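Kategorie: Werkstattbuch / Ladenbau & POS-Displays

Suchbegriff eingeben … Suchen

Werkstattbuch, September, Eintrag zum Thekendisplay Brustby

Beginn 7:40 Uhr. Quang Phí hat gestern Abend noch die Rückwände zugeschnitten, sie liegen gestapelt neben der Plattensäge. Kanten sauber, zwei Stück mit Ausriss an der Unterseite. Die nehme ich für das Belastungsmuster, da sieht man es nicht.

Stand der Dinge: Brustby will das Thekendisplay für die Handcremes jetzt doch mit 8 Fächern statt wie im ersten Entwurf mit sechs. Die Grundfläche bleibt gleich. Das heißt, die Stege müssen dünner werden oder die Fächer schmaler. Schmaler geht nicht, die Tuben klemmen sonst an der Kappe. Also Stege in 3 mm Acryl, vorher 5 mm. Gefällt mir nicht besonders, weil die Klebekante dann sehr wenig Fläche hat, aber mit einer gefrästen Nut von 1 mm Tiefe sollte es halten.

Muster A (Stege stumpf geklebt): nach dem Aushärten seitlich belastet, zweiter Steg von links abgesprungen. Bruchbild glatt, also Klebung, kein Materialbruch.

Muster B (Stege in Nut): gleiche Last, nichts passiert. Danach mit der Hand kräftig gedrückt, der Steg biegt sich, bleibt aber drin. Weiter mit B.

Die Nut kostet auf der Fräse zusätzliche Laufzeit. Bei 184 Stück Gesamtauflage muss das in die Kalkulation, das hat im Angebot niemand berücksichtigt. Quang Phí rechnet es nach und gibt es ans Büro.

Neigung der Fachböden: Im Entwurf standen 12 Grad. Die Tuben rutschen damit nicht zuverlässig nach, wenn vorne eine entnommen wird. Mit 15 Grad wird es besser, mit 18 Grad gut, aber dann kippt die vorderste Tube über die Blende, wenn jemand an die Theke stößt. Blende um 6 mm erhöht, damit sind 18 Grad in Ordnung. Der Preisstreifen passt weiterhin, der Scanner muss ja nur vorne dran.

Topschild: McIntyre hat den Druck auf 800 g Karton geliefert. Steif genug, steht gerade. Das Rot ist etwas kühler als auf dem Andruck, ich habe beide nebeneinander ans Fenster gehalten. Muss Brustby freigeben, das entscheiden nicht wir. Stecklaschen sind zu stramm, beim dritten Einstecken ist eine Lasche eingerissen. Schlitz auf 1,2 mm aufweiten. Bitte in der Zeichnung ändern und nicht nur am Muster, das hatten wir bei Gorkeo schon einmal und dann war die ganze Serie mit dem alten Schlitz gefräst.

Bodendisplay Jallirov (Nebenprojekt): Rollen sind da. Der Kunde möchte das Display in der Filiale allein verschieben können, voll bestückt. Mit 30 kg Sandsäcken beladen und über die Hallenschwelle gefahren. Die vorderen Rollen bleiben an der Schiene hängen. Größere Rollen bestellen, dafür die Sockelblende unten ausklinken. Die Feststeller sind vorne schlecht erreichbar, wenn die Blende dran ist. Vorschlag: nur hinten feststellen. Mit dem Kunden klären.

Notiz zur Verpackung: Das Thekendisplay geht vormontiert raus, das Topschild liegt flach dahinter. Eckpolster aus Wellpappe haben beim Falltest gereicht (drei Ecken, zwei Kanten). Aufbauanleitung auf eine Seite kürzen. In den Filialen wird die ohnehin nur überflogen, deshalb große Zeichnungen, wenig Text. Schritt 3 und 4 zusammenlegen.

Offen:
- Freigabe Rot (Brustby)
- Zeichnung Schlitz 1,2 mm, neue Versionsnummer vergeben
- Fräszeit Nut in die Kalkulation, Quang Phí
- Rollen für Jallirov, Lieferzeit erfragen
- Acryl 3 mm: Restbestand zählen, bevor nachbestellt wird
- Kleber, angebrochene Flasche entsorgen, Datum abgelaufen

15:20 Uhr Nachtrag. Muster B nach der Mittagspause noch einmal geprüft, Klebenähte klar, an einer Stelle Blasen. Kommt vom zu schnellen Ansetzen der Kanüle. Für die Serie eine Anschlagleiste bauen, dann läuft die Kanüle gleichmäßig. Holz dafür liegt im Regal hinten. Die beiden Gorkeo-Musterkästen stehen noch auf dem Packtisch, die müssen bis morgen früh weg, weil dort die Kartonagen hinkommen.

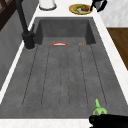
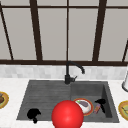 Renderings: dunkles Spülbecken mit Rillenboden in heller Platte mit Marmormuster; Fensterfront mit dunkelbraunem Rahmen.

Neueste Einträge
Klebeversuche Acryl auf Acryl, Teil 2
Gorkeo: Schlitzmaße und was schiefging
Preisschienen, Übersicht der Profile im Lager
Regalstopper aus Karton, Stanzform geändert
Falltest Versandkarton, kleine Formate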